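Naturstein in der Küche: Ein Werkstoff zwischen Handwerk und Handel

Wer heute eine Arbeitsplatte bestellt, trifft eine Entscheidung für Jahrzehnte. Der Beratungsbedarf ist entsprechend gestiegen.
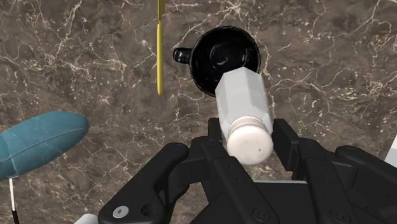 Schwarzer Becher auf dunkelbraunem, hell geädertem Marmor (Computergrafik).

Die Steinwerkstatt Gronow verarbeitet in dritter Generation Platten für Küchen, Bäder und Ladentheken. Im vergangenen Geschäftsjahr verließen 1.381 Werkstücke den Betrieb, der weit überwiegende Teil davon Arbeitsplatten. Noch die Vorgänger der heutigen Leitung lebten von Fensterbänken und Treppenstufen. Das Verhältnis hat sich innerhalb weniger Jahre umgekehrt, und mit ihm haben sich die Anforderungen an die Beschäftigten verschoben.

Betriebsleiterin Hacer Kılıçarslan führt dies auf den veränderten Stellenwert der Küche zurück. »Die Platte wird als Möbel verstanden. Man sitzt daran, man arbeitet daran, man empfängt Gäste. Die Kundschaft kommt deshalb mit sehr genauen Vorstellungen von Farbe und Zeichnung, aber selten mit einer Vorstellung davon, wie sich ein Kalkstein im Alltag verhält.«

Tatsächlich werden unter dem Namen Marmor im Handel Gesteine geführt, die geologisch wenig gemeinsam haben. Marmor im engeren Sinne ist ein metamorphes Gestein, das unter Druck und Hitze aus Kalkstein oder Dolomit hervorgegangen ist. Polierfähige Kalksteine werden ebenfalls häufig so bezeichnet. Für den Gebrauch in der Küche ist beiden gemeinsam, dass sie auf Säuren empfindlich reagieren. Zitronensaft, Essig und Wein hinterlassen auf polierten Flächen matte Stellen, die sich durch Reinigen nicht entfernen lassen, weil die Oberfläche selbst angegriffen ist. Eine Imprägnierung verzögert das Eindringen von Öl und Farbstoffen, schützt jedoch nicht vor Verätzung.

Die Aderung entsteht durch Minerale, die sich in Rissen und Klüften abgelagert haben, oder durch Beimengungen im Ausgangsgestein. Sie bestimmt den Preis einer Platte oft stärker als ihre Dicke. Stark gezeichnete Blöcke werden nach Möglichkeit so aufgesägt, dass benachbarte Tafeln gespiegelt aneinandergelegt werden können. Für dieses Verfahren muss der gesamte Block in der Reihenfolge des Schnitts gelagert bleiben, was Platz und Kapital bindet.

Mit der Lagerung befasst sich Riaan Van der Merwe, der beim Großhändler Stekimell den Einkauf verantwortet. Der Bestand umfasst derzeit 1.715 Tafeln, die stehend in Gestellen aufbewahrt und einzeln fotografiert werden. Bis April soll die Halle erweitert werden, sodass Raum für 2.000 Tafeln entsteht. Van der Merwe rät privaten Bauherren dennoch dazu, die Tafel vor dem Zuschnitt persönlich zu besichtigen. Eine Aufnahme gebe weder die Tiefe der Politur noch die Tonunterschiede im Seitenlicht verlässlich wieder. Reklamationen beträfen überwiegend Fälle, in denen nach einem Handmuster bestellt worden sei.

Ein weiterer Punkt betrifft die Lage der Ausschnitte. Spülbecken und Kochfeld sollten nach Auffassung beider Betriebe vor der Auswahl der Tafel feststehen. Verläuft eine kräftige Ader durch den schmalen Steg vor einem Becken, kann sie dort zur Bruchstelle werden. In Gronow wird deshalb eine Schablone auf die Tafel gelegt und mit der Kundschaft verschoben, bis Zeichnung und Statik zueinander passen. Der Steg vor dem Becken wird dabei nicht unter 60 Millimeter ausgeführt.

Für die Pflege genügen lauwarmes Wasser, ein weiches Tuch und ein pH-neutrales Reinigungsmittel. Scheuermilch und Kalklöser sind auf kalkhaltigem Stein zu vermeiden. Verschüttete Flüssigkeiten sollten umgehend aufgenommen und nicht verrieben werden. Matte oder geschliffene Oberflächen zeigen Ätzspuren weniger deutlich als polierte, nehmen dafür Fett leichter an. Wo eine Politur gelitten hat, kann sie vor Ort nachgearbeitet werden; der Aufwand richtet sich nach Größe und Zugänglichkeit der Fläche.

Der Nachwuchs bleibt die Sorge des Gewerbes. Kılıçarslan bildet derzeit zwei Lehrlinge aus und hätte eine dritte Stelle zu vergeben. Die computergesteuerte Säge habe die Arbeit körperlich erleichtert, das Auge für den Stein müsse aber weiterhin in der Werkstatt geschult werden. Bewerbungen für das kommende Ausbildungsjahr nimmt der Betrieb bis Ende April entgegen.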